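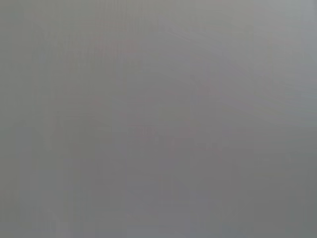
I've spent most of December on Hodance, our little planner for pouring things, and the part I'm fussiest about is what it does with a wrist view it can't use. When it gets solid grey like this, a touch lighter down the right side and no edges anywhere, the tracker has nothing to grab! So I score every wrist picture for contrast, and anything under 17 gets ignored while the head camera carries on alone. Rhonda Ross reckons my cutoff is too strict (we're still arguing).

A few from the bench, with what the code is up to in each.

Lining up the cup

Steel bowls are my favourite headache. All those bright streaks and curved bands inside look like edges to the software, so I fit an oval to the rim and throw out everything inside it. The gripper's got the measuring cup off to the right, leaning a bit toward the bowl, and the grainy stuff inside is still ours to spill. 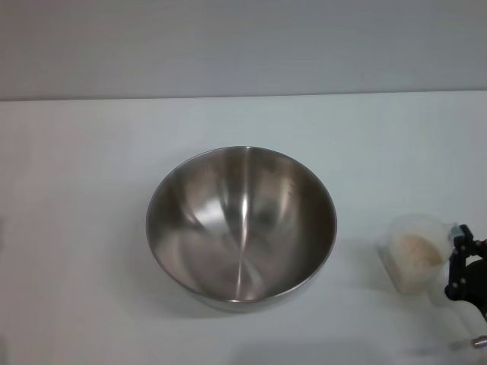
What's next

Kendra Després is rewriting the tilt controller so it slows down near the lip angle, and I've got 149 logged runs to replay through it. Colour masks after that, if I get to them.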